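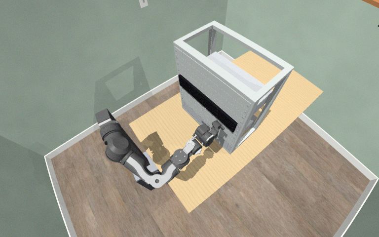
Plinatwood, used since September, mostly for drawer and door opening policies in sim. Short version - good tool, patchy docs.

The cabinet tasks are the reason to get it. Randomizes joint friction, handle placement, lighting. Trained on 200 cabinets, tested on 40 held out ones, and success dropped way less than it did with our old Letden setup. Contact is still mushy at the fingertips, so dont trust grasp forces.

Install took up to 60 minutes. Config file is 892 lines, half of it uncommented. Thaddäus Nägeli answered my bug report the same evening, wich was nice.

No multi-arm support yet. Four stars, would be five with a decent manual.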